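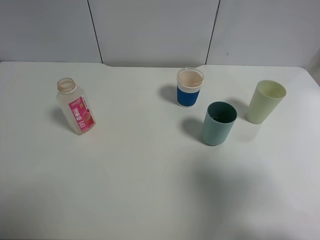
Right, let's talk about drinking vessels, and why I've given them a whole week of a course that's meant to be about kitchens. Every year someone asks me when we get to the ovens. We'll get to the ovens! But people pick up a cup far more often than they open an oven door, and most of the small annoyances of a kitchen (where do I put this, is that one mine, who left it there) happen around things you drink from. So start with a plain white table, one plastic bottle and three cups, and ask yourself what you'd reach for first. I'd notice the bottle, every time, thanks to that bright pink label, and I'd notice straight away that the cap is off. Keep that in mind when we get to lids.

What I want out of this week

You should be able to look at a mixed lot of cups and bottles and say how they'd be carried, poured into, washed and put away. That's the lot. Please do the Sampaio reading before the tutorial, at least the first 19 pages, as Mirko Sala is taking that one and he will ask. The second half of the reading is on glazes and you can skip it with my blessing.

Bottles and their necks

A bottle is a storage vessel that people insist on drinking from. The narrow neck keeps things in and slows the pour, and the shoulders give your hand somewhere to stop. Rounded shoulders are kinder to wash than square ones, though you'll still want a brush. The squarish body is a favourite of mine for fridge doors because it doesn't roll and it packs tightly against its neighbour. A threaded neck needs its cap, though, and in our household diary exercise (the Flututholm one, which some of you will remember from May) the cap was what people grumbled about losing, well ahead of anything else.

Frosted plastic is an odd middle case. You can usually judge the level if you hold it up to a window, but you have to go looking for it. Clear plastic tells you at a glance, and solid colour tells you nothing until you lift it. Have a think about which you'd choose for milk, and which for cordial.

Cups

Cups are open at the top and that's really all they have in common. When you do your own survey, write down the rim, the base, the wall and the handle, in that order, and draw each one from the side. Never mind if you can't draw. Wellington Paiva's sketches from last year looked like a row of buckets and they were the most useful in the group, as he'd written the capacity in millilitres beside each one. His biggest was a Gorkus camping mug at 422 mL, which he swore was a normal size for tea.

Stacking is where cups get interesting. Straight sides won't nest, tapered ones will, and a handle ruins everything unless the maker has thought about it. Try it on your own shelf before you trust what it says on the packet.

A word on surfaces

Cups live on surfaces, so jot down the surface too. Pale ones show up tea rings, and a grey or tan-brown finish hides them, which can be good or bad depending on who's doing the wiping. Colour and tone are enough for your notes at this stage; we do materials properly in the Clellow workshop.
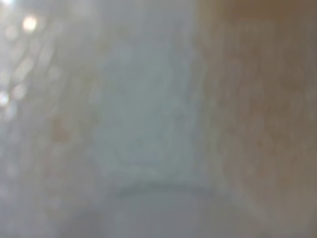

For next time

Bring 2 vessels from home, one you use every day and one you never touch. Wrap them in a tea towel, please, the tram is not gentle. With them I'd like a page of notes, side-view drawings included, and a line or two on where each one sits in your cupboard and who put it there. It's worth 50 marks, and anything in my pigeonhole by 22/12/2020 will be read over the break.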